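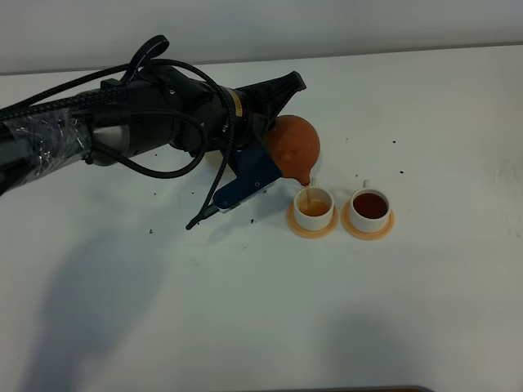
Robot Software, Unit 8: Pouring as a control problem

Notes by Xiuying Jia, Namton. Please read these before the lab and bring a paper copy if you can, as the network in the teaching room drops out most afternoons.

Last week we got as far as moving a held object from one pose to another without bumping into things, and I hope everyone now feels fairly friendly towards the planner. This week the object has something inside it, and the something moves. A teapot on its way to a cup is still a rigid body as far as the kinematics are concerned, but the tea is not, and most of what we do in this unit comes down to keeping those two facts in our heads together.

8.1 The spout frame

Up to now we have planned for the gripper frame. For pouring it is far kinder to yourself to plan for a frame at the tip of the spout. If you rotate the wrist about its own axis the spout swings through an arc, and the stream wanders off the cup just as it starts to flow. If you rotate about the spout tip, the pot body does the travelling and the outlet stays put. The arm has to work harder, of course, and you will sometimes find that the elbow wants to go somewhere it can't. Check the whole tilt range for reachability before you start, and check it with the pot attached in the collision model. A round pot held by its body sits quite differently from one held by its handle, so please don't copy the transform from your neighbour!

The spout transform has to be measured again each time the pot is grasped. A few millimetres of slip in the fingers turns into rather more at the tip.

8.2 Where the stream lands

Liquid leaves the spout with some forward speed, so it lands a little beyond the point directly underneath. The faster the flow and the higher the spout, the bigger the offset. Zhenhua Cao's lab sheet gives a small correction that depends on tilt angle and height, and for our purposes it is perfectly good. Keep the spout low, but leave clearance for the rim and for the cup handle if it is on the approach side.

8.3 Closing the loop

Pouring open loop, by playing back a tilt curve, works nicely until somebody fills the pot to a different level. We want feedback, and there are two usual sources: weight under the cup, or the liquid level seen by a camera. Weight is simple and lags slightly. Vision is richer but fussy. Pale tea in a white cup gives very little contrast, and a strong brew gives plenty, so a threshold tuned on one will let you down on the other. The arm's own shadow also shifts as it tilts, which can look to a careless segmenter like a change in level. Loose leaves on a white table are another old favourite for false detections, so mask to the inside of the rim first.

The Vakine logger records at 400 Hz, though your level estimate will arrive much more slowly than that. Hold the last good value between estimates – don't interpolate forwards.

8.4 Stopping

Tea already in the air will still arrive after you decide to stop. Begin the return tilt early, and make the return quicker than the approach, or the last of it runs down the outside of the spout.

For the lab

Use the Rusness log set, which has 3,969 pours. Start with the 654 in the "two cups" folder. Fit the stopping offset from the first cup and test it on the second. Write half a page on where it goes wrong, and include one plot of tilt against level.

Reading: Cao's lab sheet, sections 2 and 3.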